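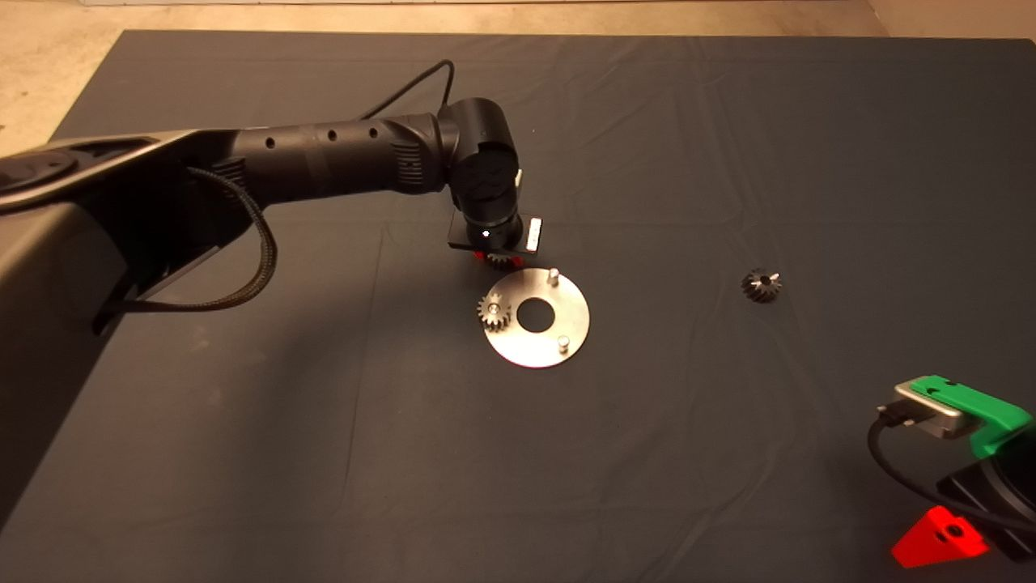
The Patience of Small Gears

Iwona Urbańczyk keeps her best gears in old cookie tins, and she apologized for the rattle as she carried two of them over to the table where I was already halfway through my coffee. She has been teaching the evening assembly class at Drisbridge since the workshop moved there one July, and she still talks about a gear set the way other people talk about a good soup.

"Everybody wants to start with the gears," she told me, "and I understand it, I really do, they're the pretty part! But I say look at the plate first. Turn it over, feel the edge, put your finger through the hole in the middle. The plate is where everything is going to live."

She likes a dark cloth under the work, and she can get quite passionate on the subject. A bare tabletop makes small parts skate away, she says, and she has spent more evenings than she cares to remember on her knees with a flashlight. Her co-teacher, Bogdan Zalewska, irons his cloth. Iwona doesn't – she laughed for a good while about that – and she claims a few wrinkles are handy for stopping anything that wants to roll.

I asked what beginners find hardest, and she took her time, stirring a cup that had gone cold.
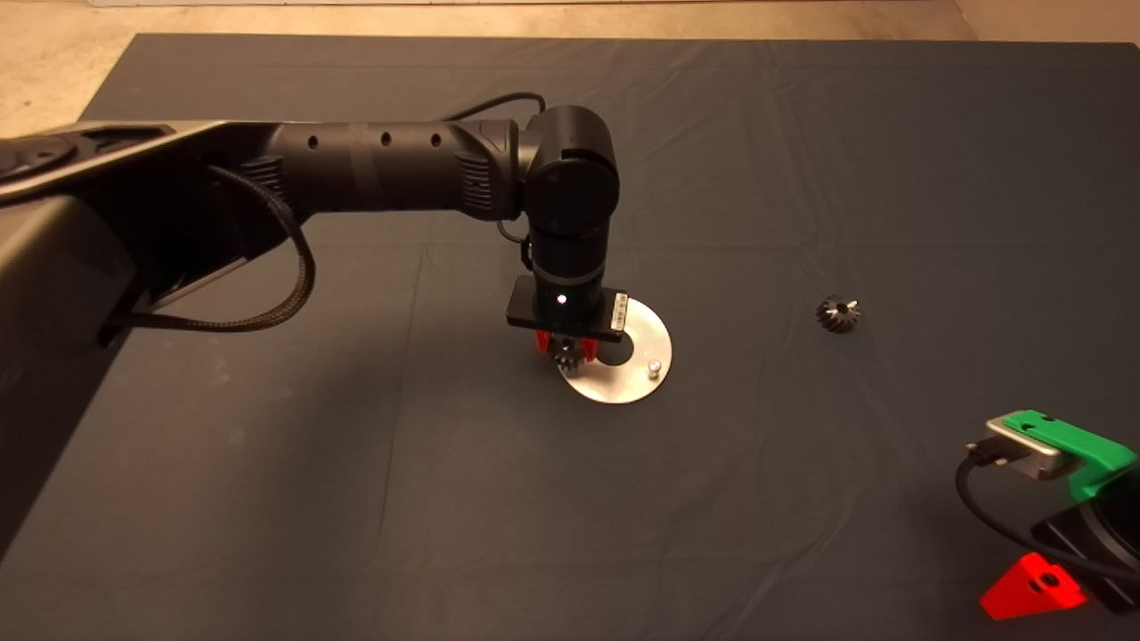
"Coming down straight," she said at last. "You have your gear over the plate, you know just where it should go, and your hand wants to hurry. So you tip it a little, and it catches. I tell them to stop above the spot, breathe, and look from the side. Then lower it. If it doesn't want to go, lift it up and try again, and please don't push."

She also asks people to keep the next gear lying close by, teeth where they can see them, so that they aren't digging through a tin with one hand. Her notebook lists 38 students so far, and she is fairly sure she has said "please don't push" to every one of them, Bogdan included.

By then it was nearly six, and the first of her class had come in and was asking where to hang a coat.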